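Finn Steinbach
February 16, 2024

People keep sending me robot clips and asking when I'm getting one for the shop. Long thread, get a coffee. Short version: I'm not.

For those who don't know me, I run the back half of a repair and resale place. Stuff comes in on carts, gets wiped, tested, tagged, shelved, boxed, shipped. In January we shipped 3485 items. Every single one got picked up by a human hand more times than I'd like to pay for.

So I am the target customer. I would love for this to work. I have wanted someone to sell me this since before my knees went.

What set me off this time was the Drisness demo. You've seen it. Arm picks up a mug, arm puts down the mug, piano music. Four million comments saying "it's over for warehouse workers."

I watched it with the sound off and a stopwatch. 102 seconds, one mug. There's a cut in the middle where the light changes, too, so call that 102 seconds plus whatever happened in the cut.

I have a kid on Saturdays who can clear a whole cart while complaining about his phone plan. He is not a fast worker. I say this with love.

"But it'll get faster." Sure. Maybe. Dishwashers got quieter. My printer is still exactly as stupid as the one I had in college. Things improve when they improve, and I can't put "it'll get faster" on a shelf.

Speed isn't even my main gripe. Look at what they choose to pick up. Mugs. Blocks. A plush toy. An apple, always an apple. All of it sitting by itself with a nice wide margin, like it's having its portrait taken.

My carts don't look like that. My carts have a toaster with the cord wrapped around a lamp that's inside a colander. Half the job is figuring out where one thing stops and the next thing starts.

And thin flat things! Ask any of these companies to get a tablet off a table when it's lying face down. You and I slide it to the edge and pinch it. We don't even know we do it. Two stiff fingers coming straight down on a slab of glass is how you get a cracked slab of glass.

I've been reading up on how they train these things, and a lot of it is done in simulation. Fake room, fake gripper, fake stuff, run it over and over on a computer until it gets good. Then you move it to a real arm and hope. 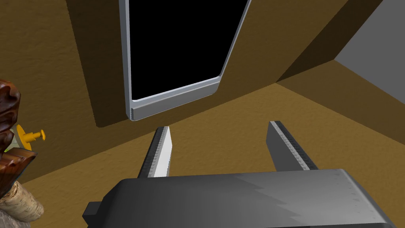

Finn Steinbach · shop floor opinions, no refunds

OK so. Computer-made setup, two fingers, nothing between them yet. Black screen in a silver frame standing up in front, looks like a tablet or a slim monitor. I'll give them credit for two things before I start complaining.

One, it's not an apple. A wide flat device is the kind of thing I need handled, and there's other junk over on the left too: something reddish brown and lumpy, a small yellow-orange pushpin-looking thing. That's closer to a real table than the piano video.

Two, it's from down at the gripper, so you get a feel for how little there is to go on. The screen runs right out of view at the top. If that's what you have to work with, you don't know how tall the thing is. I'd move my head. I move my head a thousand times a day at work.

Now the complaining. The screen is perfectly black. No glare, no thumbprints, no sticker. I have never once in my life been handed a screen with no thumbprints on it. Shiny black glass under shop lights shows you the ceiling and your own tired face, and I'd like to know what a robot makes of that.

Also, it's upright. A thing standing up is a gift. You've got two sides to grab, assuming the fingers open wide enough, and I can't tell from one picture if they do. Lay it flat and come back to me.

And weight. A simulated screen weighs whatever somebody typed in. The real one has a battery in it, or doesn't, or has a swollen one, which is its own special afternoon. I know in my wrist before it's off the table. What does a metal finger know?

A guy in the replies says I'm being unfair because research isn't product. Fine, agreed, I've got no beef with people doing research. My beef is with sales decks that put research on page one and a price on page two.

Case in point, Carretero. They came out to see us last year, very nice people, good shoes. Their pitch was a "tabletop tidying cell." I asked if I could pick the items. They said the items were in the van.

I let them run theirs and then I asked for ten of mine off the nearest cart. We got through two before somebody had to reboot. One was a stapler, and it did fine with the stapler! I was rooting for it!

Then they told me the trick is to "structure the environment." Meaning: have a person lay everything out neatly, spaced apart, right side up. Folks, once a person has done that, the person is holding the item. The chore is done.

My sister's version of this is the Skestex she bought for the house. It's supposed to pick up toys off the rug. She tidies the rug first so it doesn't choke. She now has two chores where she had one, and one of them beeps.

I do own machines, before anyone calls me a caveman. The tape machine is great. The label printer from Flinuscombe has run for six years on nothing but rolls and swearing. They do one job, in one spot, on things that are all the same shape. That's where I think we still are.

What would change my mind? Bring an arm to my shop. I pull ten items off a cart, you don't get to see them first. No resets, no guy with a joystick behind a curtain, no cuts in the video. Put them on a shelf in one piece.

I don't even need it fast. Run it overnight, I'm asleep, take eight hours, who cares. Just don't make me come in at six and find a blender on the floor with an arm politely waving over it.

Somebody asked how many it'd have to get right. For me to buy it, all of them, with a different cart the next night and the one after. For me to say something nice on here, seven.

A couple of you say yours works great on your line. I believe you. Tell me what it's lifting and who sets up the tray. If the answer is "same part, all day, comes in a tray" then we're agreeing with each other.

Muting this for a while, there's a cart of monitors by the door and they've all got the stands screwed on backward.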